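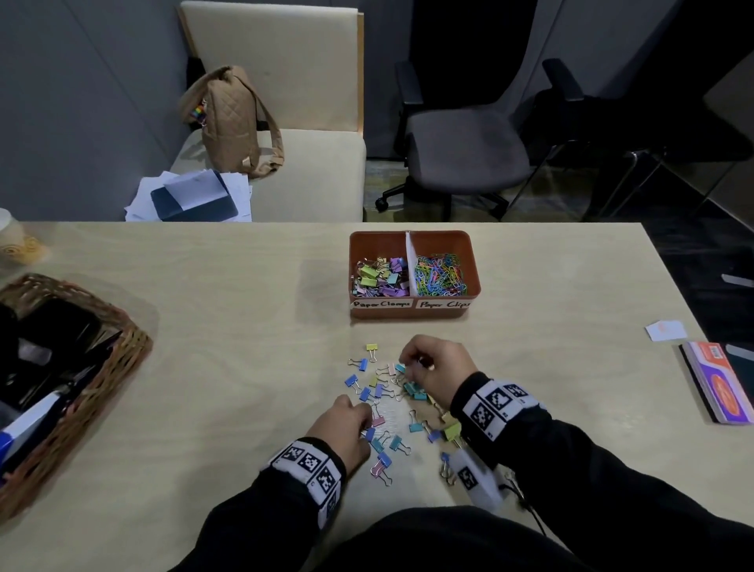
Binder clips in pink, teal and lavender.

The Hill at Cimberg

I had been a runner for exactly one winter when Yamila Echeverría talked me into the Cimberg Hill Race, and I want it on record that I said yes before she had finished the sentence. She was still explaining the part about the mud. I didn't care about the mud! I had new shoes and a hat with a pom-pom and I felt like a mountain goat.

"It's 1,024 feet up," she said, "and then it's 1,024 feet down, and the down is worse."

"Great," I said, and I meant it.

Yamila had run it every year since moving to Mirnton. She had a way of tying her laces that took forever, and she ate the same breakfast before every race, a cold baked potato with salt. I tried one the morning of the race, standing in her kitchen in the dark with my hat on. It was delicious. I had a second one in the car, which I would come to regret somewhere near the sheep gate.

There were 19 of us at the start. I had pictured hundreds, with a band maybe, but it was 19 people in a field hopping up and down, and a man in a yellow coat who told us to keep the wall on our left until there wasn't a wall anymore. Then he blew a whistle and we went, and oh, I loved it. I loved it for all of the first field. The grass was crunchy and the sky over the Dollilent was turning pink along the bottom, and I passed a tall fellow in a green vest and actually shouted "Good morning!" at him like a mailman.

He passed me back at the first stile, very politely.

After that the hill began in earnest. I don't know how to describe a hill like that to someone who hasn't had their nose near it. You stop running and put your hands on your knees and push, one leg and then the other, and the heels of the person in front are at the height of your eyes. The heels in front of mine belonged to a woman in purple socks, and I got very fond of those socks. When they stopped, I stopped. When they slipped, I slipped in the same place.

Yamila was way up ahead by then, a small red dot with elbows.

I came over the top dead last, and the wind took my hat. It just lifted off and sailed out toward the river with its pom-pom spinning, and I laughed so hard I had to hold on to the marker stone. You could see everything up there, the whole of Mirnton with its chimneys, and the long bend in the water, and the old Hartono mill with half its roof. I could have stayed an hour. Then I remembered I was in a race.

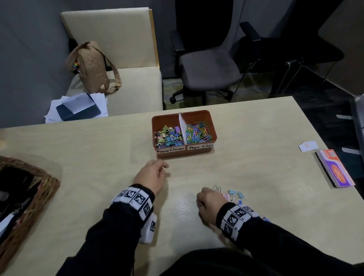 Don't lean back, Yamila had told me, over and over, all through November. Everybody leans back on a hill because they're scared, and then their feet shoot out and they come down on their behind. Lean out over it and take tiny steps and let your arms do whatever they like.

So I leaned out. It felt like falling off a building on purpose. My arms went around like a windmill's and I was making a noise, a sort of long "aaaah" that went up and down with the bumps, and I was going faster than I had ever gone on my own two feet. I went by the purple socks. She yelled, "Go on, then!" and I yelled something back, though it had no words in it. I went by two more at the sheep gate, where I also had a brief and private talk with the second potato.

Three people! I had passed three people!

I passed a fourth in the last field, or nearly. It was the green vest, limping a little, and when he heard me coming he found something extra and so did I, and we crossed the line with our shoulders bumping. The man in the yellow coat looked at his clipboard and then at us.

"Vest," he said. "By a nose."

Yamila was sitting on the wall with a blanket around her and a cup of tea in each hand. She had come in second and didn't mention it until I asked. She held one of the cups out to me and looked at the top of my head.

"Where's your hat?"

I pointed at the river, still puffing, and asked her what day they opened entries for next year.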